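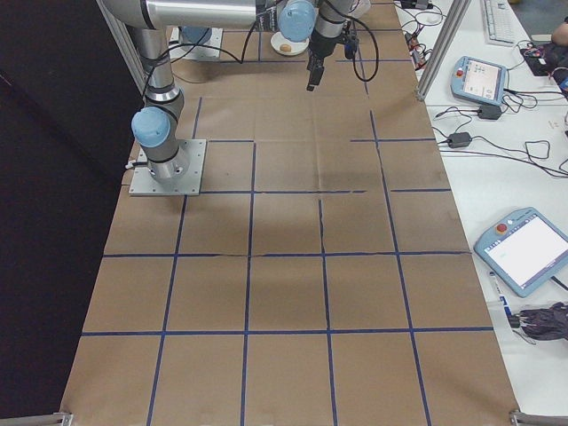 So, jetzt schreibe ich das endlich auf, nachdem ich seit Wochen jedem im Treppenhaus davon erzähle: Ich suche Leute, die mit mir Brot backen. Und zwar richtig, mit Sauerteig, über mehrere Monate, jede und jeder in der eigenen Küche, und einmal im Monat treffen wir uns und essen alles auf.

Kurz zu mir: Ich heiße Tumaini Odera, habe elf Jahre in einer Backstube gearbeitet (Nachtschicht, ich vermisse sie kein bisschen) und schreibe gerade an einem Buch über Roggenbrot in ganz normalen Haushaltsöfen. Es soll Wekura heißen, so wie mein ältester Sauerteig. Fragt nicht, der Name ist nachts um drei entstanden und dann geblieben. Die Rezepte funktionieren bei mir alle. Aber ich kenne meinen Ofen halt auch in- und auswendig, und ich weiß, wann ich heimlich einen Schluck Wasser mehr nehme, als im Rezept steht. Genau deshalb brauche ich euch!

Gesucht werden 15 Testbäckerinnen und Testbäcker. Ihr müsst nichts können. Wirklich, mir wäre es sogar lieb, wenn mindestens die Hälfte noch nie einen Sauerteig angefasst hat, denn bei den alten Hasen läuft vieles automatisch und dann fehlt im Rezept der entscheidende Satz. Gasofen, Uraltofen, Ofen mit kaputter Innenbeleuchtung – alles willkommen. Wer mit so einem kleinen Tischbackofen kommt, wird von mir persönlich umarmt, die fehlen mir nämlich noch komplett.

Was ihr macht: Los geht es im Oktober, dann backt ihr jede Woche ein Brot nach meiner Anleitung und füllt hinterher einen Bogen aus. Der ist eine Seite lang. Ich will wissen, wie warm es in der Küche war, wie lange der Teig gebraucht hat, ob ihr irgendwo geflucht habt und an welcher Stelle. Einmal durchschneiden, ein Foto von der Krume dazu, fertig. Bitte auch dann, wenn das Brot flach wie ein Teller ist! Die flachen sind mir fast die liebsten, aus denen lerne ich am meisten. Rechnet mit einem halben Tag, an dem ihr zu Hause seid, die reine Arbeit am Teig ist viel kürzer.

Das Treffen ist immer an einem Sonntag um elf im Hinterzimmer vom Café Livis. Da gibt es Butter, Suppe und meistens eine längere Diskussion über Kümmel. Ich bin dagegen, wurde aber auch schon überstimmt. Wer mal nicht kann, kann mal nicht, aber bei den meisten Treffen solltet ihr schon dabei sein.

Was ihr bekommt: Mehl und Schrot für alle Brote (kommt von der Mühle Okoro, ihr holt es bei mir ab oder ich bringe es mit dem Rad vorbei, wenn ihr nicht gerade oben auf dem Berg wohnt), ein Glas Wekura zum Weiterfüttern und einen Gärkorb, den ihr behalten dürft. Dazu 80 Euro für Strom und Mühe. Reich wird davon niemand, ich weiß, ich hätte gern mehr gezahlt. Der Vorschuss vom Verlag Mimthorpe gibt das leider nicht her. Und natürlich steht ihr vorne im Buch mit Namen drin, wenn ihr das möchtet. Ein fertiges Exemplar bekommt ihr sowieso.

Noch zwei Sachen, damit es später keine langen Gesichter gibt. Fast alle Brote enthalten Roggen oder Weizen, für Menschen mit Zöliakie ist die Runde also leider nichts. Und die Rezepte bleiben bitte unter uns, bis das Buch da ist. Der Oma dürft ihr sie geben, aber stellt sie nicht ins Netz.

Wenn ihr jetzt Lust habt, schreibt mir ein paar Zeilen: was für einen Ofen ihr habt, wer bei euch mitisst und welches Brot ihr als Kind gegessen habt. Keinen Lebenslauf, bitte, und auch kein Motivationsschreiben. Ich lese alles selbst und antworte allen, das kann nur ein paar Tage dauern. Falls sich mehr melden, als Plätze da sind, suche ich nach Öfen aus, also nehmt es nicht persönlich, wenn ich schon drei Leute mit Umluft habe.

Ach so, und wer nur zum Essen kommen will: Zum ersten Treffen dürft ihr gern jemanden mitbringen. Ein Messer wäre auch gut, die im Café sind furchtbar stumpf.

Kontakt: Tumaini Odera, Postfach 276 | © Wekura Brotbuch | Nach oben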